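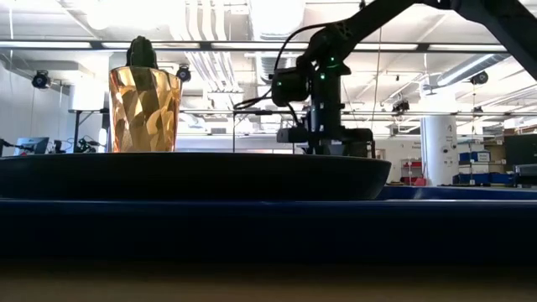
Right arm over the tray, with the amber glass and the cactus on the left.

Fladach table-setting build – progress report for August
To: Irena Baran, Kemano small grants
22 Aug 2023

Dear Irena,

The two-arm station in our shared workshop is now assembled, and I am writing to report what was done with the second part of the grant. Both arms are fixed to the black aluminum frame on the pine table. The wiring on the right side works but it is still not tidy. I plan to put it into cable sleeves when the order from Arruda arrives.

We chose household things for the task: a glass, a fork and a spoon with orange tips on the handles, a plate, a blue tray and a small cactus in a white pot. The arms must learn to move them to the tray without my help. The wrist cameras were the most difficult part of this period. I had to print the mounts again, as the first ones moved a little after each long session. Reflections on shiny and amber-colored things are still a problem for us, and the picture changes much with small turns of the wrist.

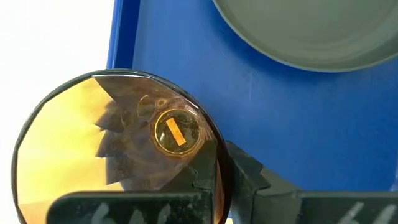 Costs and next steps
In this period we spent 654 euros, mostly on motors, screws and one replacement power supply. The receipts are in the shared folder. Two items are still open:
– a softer pad for the gripper fingers
– recording of 20 full runs with the same starting layout

I would like to show you the station before the Novbridge open evening, if your time allows it. Please tell me also if you need the costs divided by arm – I can prepare this in one day.
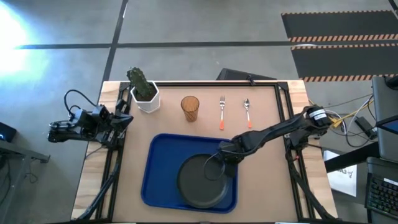 Full station from the head camera: utensils along the back, plate on the tray, left arm folded.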